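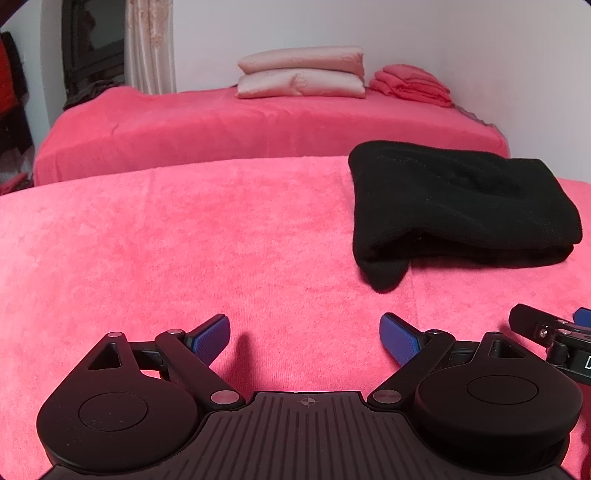

What is terry cloth?

Terry cloth is a woven or knitted fabric with loops of yarn standing up from one or both sides. The loops give the cloth more surface to take up water, and for this reason it is used mainly for towels, bathrobes and washcloths.

Terry cloth

Terry cloth, also called terry toweling or simply terry, is a type of pile fabric. Most terry is made of cotton, although linen, bamboo viscose and blends of cotton and polyester are also used. Cotton blended with polyester dries faster but generally takes up less water than all-cotton cloth.

Structure

Woven terry is made with two sets of lengthwise yarns, known as warps. The ground warp is held tight and forms the base of the cloth together with the crosswise yarn, or weft. The pile warp is held loosely. After several weft yarns have been laid a short distance from the finished edge of the cloth, they are pushed forward together, and the slack pile warp is forced up into loops. The most common form is three-pick terry, in which three weft yarns are laid for each row of loops.

Knitted terry is softer and stretches more. It is used for baby clothing, socks and fitted sheets.

Types

Terry with uncut loops on both sides is the usual cloth for bath towels. When the loops on one side are sheared, the result is called velour terry, which has a smooth, velvety face but takes up water less readily on that side. French terry is a knitted cloth with loops on the back and a flat face, and is common in sweatshirts.

Weight

The weight of terry is stated in grams per square meter. Light cloth of 300 grams per square meter is often chosen for gym and kitchen towels. Heavier cloth feels thicker and holds more water, but takes longer to dry.

Local production

In the Plindbridge district, terry was woven at mills in Metbridge and Tapley. The Metbridge mill ran 94 looms at its largest and employed up to 19 apprentices at a time. Its manager, Derek Clegg, moved the dyeing work to Flevville, where softer water was available. Pattern books and loom records from both mills are held at the Tapley town archive. The reading room is open to the public from April.

Care

New terry is usually washed before first use to remove finishing agents left on the yarn. Fabric softener coats the loops and reduces their ability to take up water. A pulled loop may be trimmed level with the pile without causing woven cloth to unravel. Dark and bright colors are washed separately until they no longer release dye.

See also

Chenille
Corduroy
Huckaback
Velvet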